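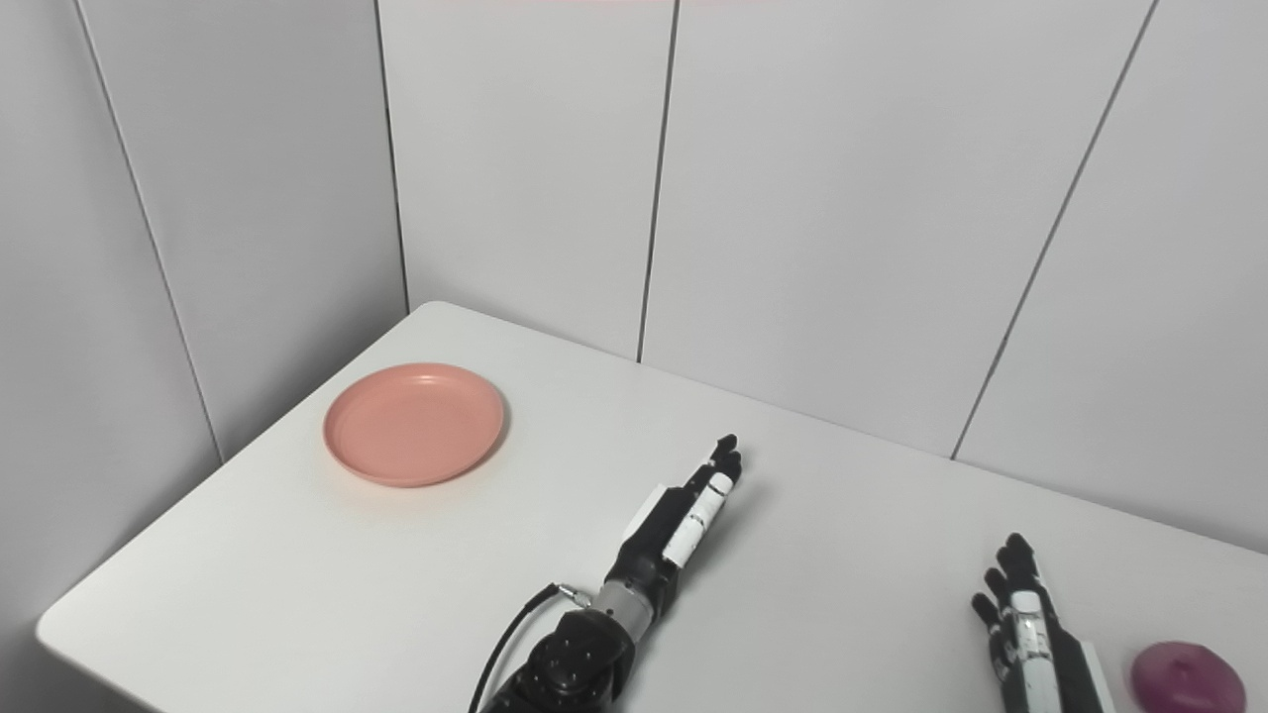

Teaching Your Wevden Hands Their First Pick and Place

So you have the Wevden two-hand kit bolted on, the arms come up without complaining, and now you would like the thing to do something. Welcome! This is the part I enjoy most, and I've now been through it on two separate setups, so I've made most of the mistakes already and you're welcome to skip them. We are going to teach the right hand to pick up one object and put it on a plate. It sounds small, and it will take you most of an afternoon the first time, so get yourself a drink and put it somewhere the arms can't reach.

I'm assuming you have finished the Vudholm setup guide, your firmware is current, and both hands pass the finger check (the little routine where each finger curls and opens in turn). If a finger lags or stutters in that check, go back and fix it now. I once carried on with a sticky thumb and lost a whole evening of recordings.

Setting up the table

Push the table firmly into a corner if you have one. Two walls give you two straight lines to square things up against, and the table can't creep away from you while the arms are moving, which mine did, very slowly, all through my first session. A plain white top and pale walls are lovely to work with. The kit's head camera likes a calm background, and so will you when you're going back through recordings later on.

Turn on every light you plan to use and leave them that way. If there's a window in the room, close the blinds. I know it's tempting to work in the afternoon sun, but a shadow that slides across the table over three hours will make your early takes and your late takes look like two different rooms.

Put a plate on the left side of the table, toward the back. A shallow plastic one with a raised rim is ideal, and a color that stands out from the table helps a great deal (salmon pink has been very good to me). Your object goes to the right, near the right hand. Toy fruit is a nice first choice, as it's rounded and forgiving and it doesn't mind being dropped. Leave the middle of the table clear so the hand has an open path across.

Cables, before anything else

Please do look at your wrist cables before you power up. Each one should leave the side of the wrist in a loose curve, with enough slack for the wrist to turn all the way in both directions. Turn it by hand with the power off and watch the metal connector. If it gets tugged at any point, give it more slack and try again.

Setting the ready pose

1. Open Bugti, the control program that comes with the kit, and choose New Task.

2. Raise both arms to table height and bring the hands forward over the surface. Keep the fingers of the left hand extended and pointing toward the middle of the table. The right hand can sit closer to your object with its fingers a little spread.

3. Save this as Ready. Every take will begin and end there, so spend a minute getting it comfortable.

4. Run Ready from three or four different starting positions and make sure neither hand brushes the plate on its way in.

Recording your takes

Press Record, wait for the tone, and guide the right hand to the object. Come in from slightly above, close the fingers gently, lift, cross the table, lower until you're just over the plate, and open. Then go back to Ready and press Stop. Go slower than feels natural. My first takes were so brisk that the hand swept the fruit off the table as often as it picked it up, and playing them back was very entertaining but not much use for training.

Between takes, move the object an inch or two and turn it a bit. Leave the plate alone for the first batch and start shifting it once you have 200 good takes saved. Throw out the ones where you fumbled the grip. Bugti marks a take as bad with the D key, and there's no undo, so press it with some care.

You can train on 200 takes and get a hand that mostly knows what it's after. My own set stood at 1,560 when I was happy with the grip, and I kept going to 2,672 when I added a second plate position. Yours may need fewer if you are steadier than I am.

Training and trying it out

Choose Train, pick your folder, and leave the box marked Mirror Hands unchecked. It doubles your data by flipping left and right, and with a plate on one side only it muddles things badly. I usually let it run overnight.

For the first live run, set the speed slider to its lowest mark and keep a hand on the stop button. If the fingers close too early, record more takes of the approach alone. If the fruit lands on the rim, your releases were probably a touch hasty, and another batch with a longer pause over the plate generally sorts it out.

The Punano fingertip covers, sold separately, give a bit more grip on glossy objects. Redo the finger check after fitting them, and record a fresh batch with the covers on before you train again.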